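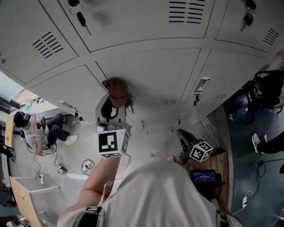

I have wiped a lot of metal in the past month. More than in the rest of my adult life put together, probably, and my mother would be thrilled if she knew (she doesn't, she thinks I "do computers"). The goal for February was 1,000 good wiping examples for the Rikgate model, and I'm writing this with sore thumbs and a cup of tea going cold next to me.

For anyone new: I'm part of a tiny team at Olluvden, and we record people doing ordinary chores with hand-held grippers so that a policy can learn from them. You wear the head camera, you squeeze the jaws, you do the chore. Then you do it again with your body in a slightly different place. Then you do it again. Last fall it was folding and stacking, which I loved. Now it's wiping, which I have come around to.

Wiping sounds like the easiest thing on the list. Pick up cloth, rub surface, done, right? Well, the trouble starts with the cloth. A cup is the same cup every time you pick it up. A cloth is a new shape every single time, and how you pinch it decides how the whole wipe goes. Grab it by a corner and you're waving a little flag at the door. Grab too much of the middle and you've got a hard lump that slides around and misses the edges. The sweet spot is a loose bunch with enough sticking out past the jaws that the cloth touches the metal before the plastic does. You get a feel for it after a while. And then of course you have to stop being so good at it, because the model needs to see the so-so grasps too, and what a person does to rescue them!

That was my big argument with Majdi this month, by the way. Majdi Issa looks after the training side, and his first request was for clean examples only. So for the first couple of sessions I threw away anything where I fumbled. The policy he trained on those was lovely to watch right up until the cloth slipped, and then it just kept on wiping with a bare jaw, very calm, as if all was well. We now keep the fumbles as long as I recover inside the same take. If I drop the cloth on the floor, I pick it up and carry on. The only things I toss are takes where the tracking goes or where I stop to talk to somebody, and I do talk to people a lot, so that pile is not small.

Lockers were Adesuwa's idea. We'd done tables and we'd done a whiteboard, and she wanted something upright with interruptions in it – seams, vents, locks, keys hanging off things. She was right. A flat table lets you get away with one long lazy stroke. On a locker door you hit a row of slots and the cloth catches, or you come up on a key and have to decide whether to go over it or around it. I go around. Rimantas goes over, and makes a jingling sound the entire session. We asked Majdi which one was correct and he said to each keep doing our own thing, but to be consistent within a take. So in the labels there's now a field called "key" with two values, and you can tell which of us did a session from that alone.

A few things I've changed since I last wrote:

I start each take with my hand somewhere different. For a while I was starting every wipe from the same comfortable spot by my hip, and Marcela Sokol noticed it when she plotted all the paths on top of each other. They looked like a bunch of flowers in a very narrow vase. Now I use a list of 13 starting spots and just go down it, some high, some low, a couple that are frankly awkward for a person my height.

I press harder than I would at home. The cloth hides what the jaw is doing, and a light touch and a near miss look the same on video. Pressing until the cloth squashes a bit gives the labelers something they can see.

I move my head less. I used to follow the cloth with my whole face, like watching tennis. It made for footage that Ngozi described as "seasick," and she's the one who has to scrub through it. Small moves are fine, and natural, but I try to keep the stretch of door I'm about to wipe in view along with the one I'm wiping.

I keep the markers facing me. The cubes on the grippers are what we track, and wrist angles that feel great for reaching a high corner are also great for turning the pattern away. When that happens the path jumps, and a jump of a few inches looks to the model like a perfectly reasonable thing for an arm to do. We found a batch of 40 takes with this problem, all mine, all from the top row. I redid them over two mornings, with music on.

The pace took some getting used to too. Each wipe is short, so you'd think you could rattle off 100 before lunch, and on paper I can. By the second half, though, my strokes all turn into the same stroke. Rimantas Siliņa has a trick where he swaps hands every so often, and his left-handed wipes are charmingly bad. I've stolen it. My left-handed ones are worse than charming, but they're in there.

As for results, the current policy wipes a plain door well and a vented door okay. It still doesn't like locks. It slows way down when it comes near one, hovers, and then goes back over the part it already did, like someone who has forgotten why they came into the room. Majdi thinks that's the two of us and our over-and-around business pulling it in both directions. I think it needs more examples near the locks, and I've got the next few sessions set up for just that – short strokes, lots of edges, lots of different approach angles. We've got a small bet going. The stake is a pastry from Jireš, and I have already picked out which one.

After that we move on to glass, over at the Sisbridge space, where the windows are big and the light changes all afternoon. If anybody reading has collected wiping data on glass and has tips on reflections, please leave them in the comments! I'd also love to hear what cloth you used. Ours leaves lint, and I've started to suspect the labelers can see it.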